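Sendero Household Kit, data card

Hello, and thank you for picking up the Sendero kit! It's the practice set we at Wevitz put together for teams who want to try their two-armed robot indoors before it goes anywhere near a real home (or a real landlord). Zane Navickas built the rooms, and I look after the files and answer the mail.

What you get
141 simulated episodes, in 12 rooms
5 door tasks and 2 carrying tasks
A loader script, plus the room files if you'd like to repaint things

The April release fixes the hinge friction, which was far too stiff before, so please don't mix old and new episodes when you train.

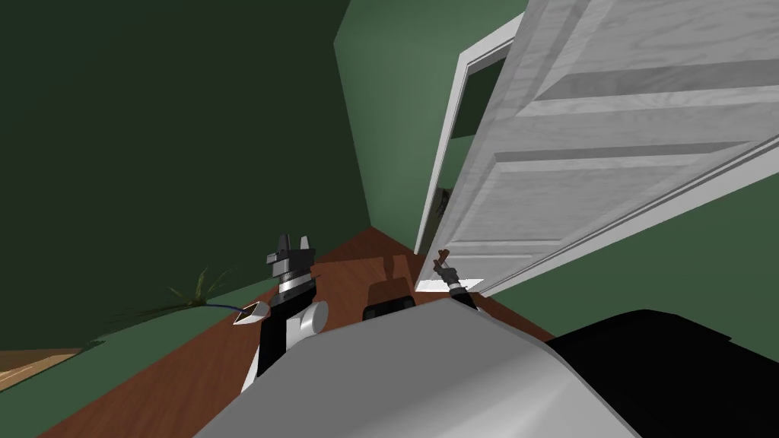

Doors are what people write to us about most, and I do understand, they're fussy things. We kept the viewpoint on the robot itself, so you'll be working with its own gray shell filling a good part of the view, much as you would on the real machine. Start with the paneled white door, where a gripper can sit right by the lower corner, and move on to the others once that feels comfortable.

Questions are always welcome, long ones too!
Ilze Raudsepp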